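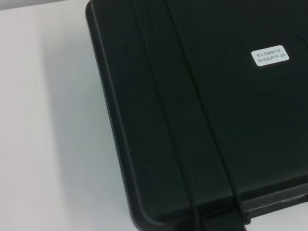
The Weight Limit at Pluvstead

The bridge at Pluvstead carries one lane in each direction and was designed for timber wagons. Since February it has also carried the detour traffic from the valley road, where a slope failure took out 400 meters of pavement above the river. The posted limit on the bridge was lowered the same week. Trucks above the limit now have to split their loads or take the northern route through Nurkatley, a detour of 376 kilometers.

Most drivers split. A loaded semitrailer pulls into the gravel yard on the south bank, a forklift takes off part of the cargo, and the truck crosses at reduced weight. A smaller shuttle truck follows with the remainder. On the north bank the load is put back together, strapped again and inspected. The procedure takes between three and five hours when both yards are staffed. After 10 p.m. the north yard closes and everything waits until six.

Kasun Cassim hauls machine parts and has made the crossing nine times under the new rules. His complaint is with the axle scale. The yard has one portable scale, rated for single axles, so a five-axle combination has to be rolled forward and stopped five times. The readings are then added by hand. If the ground under the scale is soft, the sum can come out high, and the driver unloads another pallet to satisfy it.

"I know what my truck weighs," Cassim said. "It was weighed at Prorkden on a proper platform. They will not take the Prorkden ticket."

The road office does not accept outside tickets because fuel, snow and ice change the figure between one station and the next. Hilkka Huttunen, the district bridge engineer, said the margin on the structure is too small to ignore this. Two of the floor beams near the south abutment have lost section to corrosion – the upper flanges are worst, where salt water drains off the deck – and her load rating is controlled by those beams alone. The trusses themselves are in fair condition.

Strengthening plates for the beams have been ordered. They can be bolted in place from a hanging platform with one lane open, but the rivets on the existing flanges have to be removed first, and each removal reduces the capacity of the beam until its bolt is in. Huttunen expects to close the bridge to all trucks for the nights when that work is done.

Freight companies have responded in different ways. Hamdan, which runs refrigerated trailers, moved its whole schedule to the Nurkatley route and accepts the extra fuel. Its dispatcher, Senthil Venkataraman, said perishable goods cannot be left on a gravel yard while a shuttle is found. The cost is a second driver on every run, as one driver cannot legally complete the trip within a shift.

Smaller operators rarely have a second driver. Enda Fitzgerald owns two trucks and has parked one of them. He carries feed and fertilizer, both in bulk, and bulk loads cannot be lifted off by forklift. He fills the trailer to 60 percent at the mill and charges the customer for the trip. Several farms north of the river have started sending their own tractors instead.

The valley road is the slower repair. Drilling for the anchors started in the upper section, and the contractor has reached rock in most of the holes. The lower section still moves after heavy rain. Until the instruments there stay quiet through a full wet period, no retaining wall will be poured. At the south yard, the line of waiting trucks usually starts to form in mid-afternoon, when the morning departures from Prorkden arrive.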